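Home | Laundry | Kitchen | Workshop | Ask Us

Small Holes in the Shoulders: A Folding Tip Learned the Hard Way

If you fold with hand-held grippers, or you have a folding arm at home that learned from somebody who did, please go and look at the shoulders of your T-shirts before you read any further. I'll wait! Mine had little nicks in them, two to a shirt, and I blamed the washing machine for most of December (I even bought a new drain filter, which I suppose I needed anyway).

The culprit was the left jaw on our Kosta pair. A jaw is supposed to close until it feels cloth and then ease off. Ours had stopped easing off. It went right on squeezing, and on thin jersey the corner of the pad bit straight through. Towels never showed it, being so thick, and so I'd gone on trusting the thing for weeks. Reto Hollenstein at the repair counter had the cover off one Wednesday and found lint packed behind the pad as tight as felt. He said he'd seen the same in a Wernier the week before, and that one had caught the owner's thumb and left quite a bruise.

So, what I do now, every time:

Switch both grippers off before you touch the jaws, even just to pick out a thread. Off, and set down on the table.

Brush behind the pads with an old dry toothbrush after every 60 pieces or so, and sooner if you've been doing flannel.

Test on paper. Close the jaws on a strip of newspaper and look at it in good light. A faint dent is fine, a cut line means you stop for the day.

Take hold well in from a seam if the shirt is old, and don't pull it drum tight. Bring your hands apart slowly until the cloth lies flat, and leave it there. A plain sheet underneath in another color helps you see the edges, and it's kinder to the fabric than a bare tabletop.
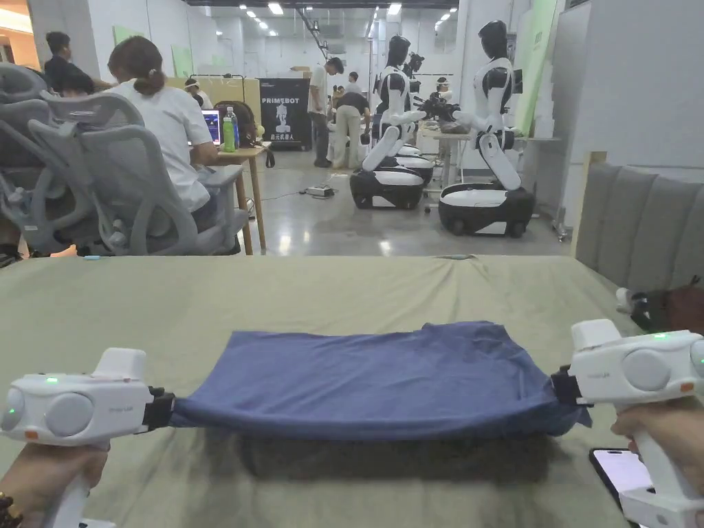
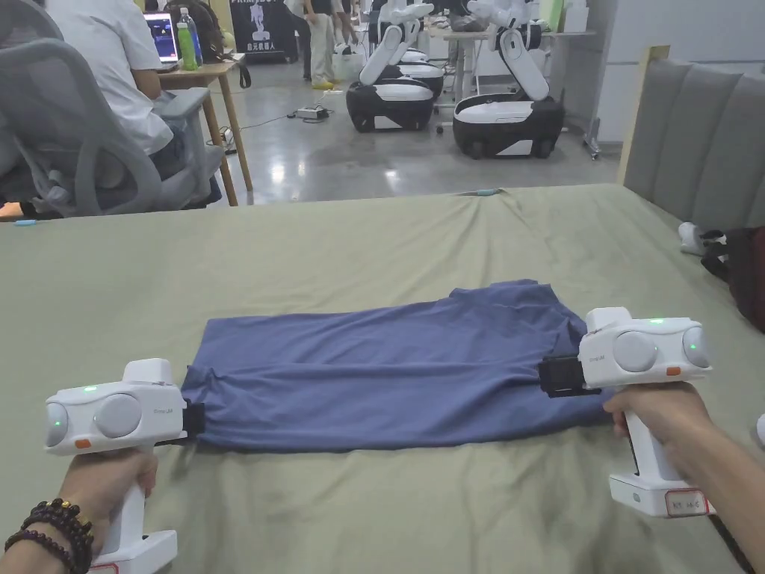
Keep your fingertips on the handles the whole while. The temptation is to reach over and smooth a wrinkle with one finger, and that's exactly how the Wernier man got his bruise. Put one side down first, then smooth.

As for the shirts, the nicks can be saved if you catch them early. A dab of fusible web on the wrong side, a scrap of matching jersey, and 30 seconds under a warm iron with a cloth over it. I've rescued four that way and the fifth is now polishing the car.

Comments (3)

Dottie: Checked my son's shirts and there they were, same spot on both shoulders! Off to find a toothbrush.

garagehank: Mine is a Bolta and the pads just peel off for cleaning. Do NOT use oil on them, ask me how I know.

Marlene P.: Does the newspaper test work with tissue? We don't get a paper anymore.

Contact | Copyright Hellwig Home Notes | Back to top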